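The Soup Supper That Wouldn't Stay Small
Widad Jaber on feeding a street, the virtues of a thin lentil soup, and why she hides the good bread until the second bowl
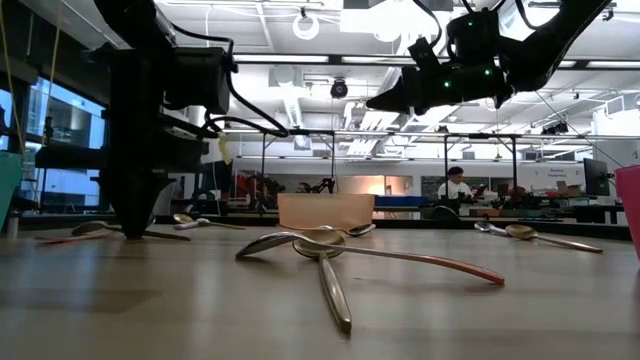

5 min read

Widad Jaber answers the door with an onion in her hand. She has seven more waiting on the counter, and before I have my coat off she has given me a knife and a place to stand. "You can ask me anything you like," she says, "but you have to chop while you ask it."

Once a month, from October to April, Jaber cooks soup for whoever turns up at the old Aoun bakery on the corner of her street. The ovens went years ago, but the long front room still has its big windows and its hooks for aprons, and the owners let her have it for the evening. Supper starts at six. There is no charge and no sign-up sheet. In February, on a night so cold that the door kept sticking, she ladled out 151 bowls.

"I thought I'd read my own tally wrong," she tells me. "The first supper was my neighbors from upstairs and a man who came in to ask if we sold stamps. He stayed! He had two bowls. That was Hadi."

Hadi Hattar still comes, and these days he does the lentils. The two of them disagree about nearly everything to do with soup, and I could have listened to them all afternoon. Hattar likes it thick enough to hold up a crust. Jaber wants it thin, loosened with more stock than you'd think wise, and sharp with lemon.

"Thick soup makes people sleepy," she says. "They eat half, they go quiet, they go home. With a thin soup you keep going back, and every time you go back you sit next to someone new. I've watched it happen."

"She puts in too much lemon," says Hattar from the sink.

"I put in the right lemon."

Jaber learned the recipe from her grandmother, who cooked it over a single gas ring and never wrote down a word of it. Red lentils, rinsed until you get bored. Onions cooked far longer than most recipes allow, a full 90 minutes on the lowest flame, until they are the color of strong tea and smell almost like caramel. Cumin goes in late. Salt goes in later still. She tried for a while to cut the onion time down, she says, and the regulars noticed at once.

"Zoia put her spoon down and looked at me. Just looked at me! So I went back to the long way."

That would be Zoia Marchuk, who bakes the bread. She brings two kinds. A plain white loaf goes out at the start, sliced and stacked down the middle of the table. The second one is a dark rye with caraway that she proves overnight, and it stays under a cloth in the back until people are on their second bowl. I asked Jaber if that was a trick.

"Of course it's a trick," she says, very pleased. "If the rye comes out first, it's gone in four minutes and the people who come late from work get none. The ones on the late shift at Driline don't get here until after seven. I'm not giving them the end of a white loaf."

The menu does move around a little. In November there was a pumpkin soup that Jaber remembers as "sweet, like something for a baby," and it hasn't been seen since. Ashok Thakur, who lives two doors down, made a tomato rasam in January that people still bring up. He had meant it as a little something on the side, served in cups. By the end of the evening people were pouring it over their rice, over their lentils, and in one case over the rye, and Thakur was writing the recipe on the backs of envelopes.

"It's my mother's, and she would say I made it badly," Thakur told me on the phone later. "But I saw a boy of maybe six drink it down and then hold out the cup again. He was sweating! He wouldn't stop. I was so happy I forgot to eat."

I wondered what it takes to keep going through a whole winter. Jaber thinks about this while she scrapes my onions into her pot (my slices are too fat, and she picks a few out and cuts them again without comment). The shopping is the tiring part, she says, and the stairs. The cooking she'd do anyway. She has a big dented pot that she bought secondhand, two smaller ones on loan from Ramil Manalastas, and a notebook where she writes down what ran out first.

I asked to see the notebook. It's wonderful. One page reads, in full: "Lemons. Again lemons. Chairs." Another has a drawing of a carrot with a line through it. Near the back she has kept a running total of bowls for the season, and the last figure, underlined twice, is 634.

"I like to see it go up," she says. "I know you're supposed to say the number doesn't matter. I like the number."

Manalastas comes by at four to carry the pots down, and the talk turns to next winter. He would like to try a fish soup with tamarind, the sour kind he grew up eating, and has been testing it on his family. Jaber is all for it. Hattar wants to know whether it will be thick.

By then the onions have gone deep brown and the windows have steamed over, and I've been moved from chopping to squeezing lemons. I ask whether there's anything she would tell a person who wanted to start a supper on their own street. She tastes the soup, frowns, and reaches past me for another half.

"Start with one pot," she says. "Make something you can stretch with water. And go and knock on the door of the person you've only ever waved at — they're probably home. Is that all the lemons you've done?"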